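Kinesthetic teaching

Kinesthetic teaching (also hand guiding, lead-through) is a way of showing a robot a task by moving the arm itself. Joints go slack, person pushes the arm along, the path gets recorded. Teleoperation is the related method, where the person works a leader arm or handset and the robot copies.

Both used for jobs that are hard to write out as code. Cable work, latches, opening computer cases. Usually 22 to 70 demonstrations per task, depending on how much the parts move between runs.

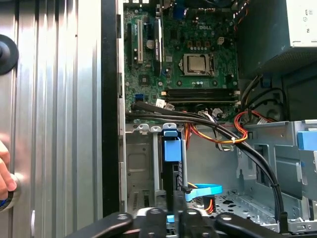
Computer disassembly
Desktop towers are a common test. Side panel swung open, board and drive bays exposed, cables running across everything. Blue plastic latches on the drive cages are tool-less but still need a good angle from the gripper. Loose wiring is the hard part, it never sits teh same way twice.

The Olis project (Zundport) used 2 operators, Aksel Overgaard and Snædís Laxdal, and 8 tower models. Overgaard prefered hand guiding for latches, remote control for cables.

See also: Leader arm, Skov controller, Programming by demonstration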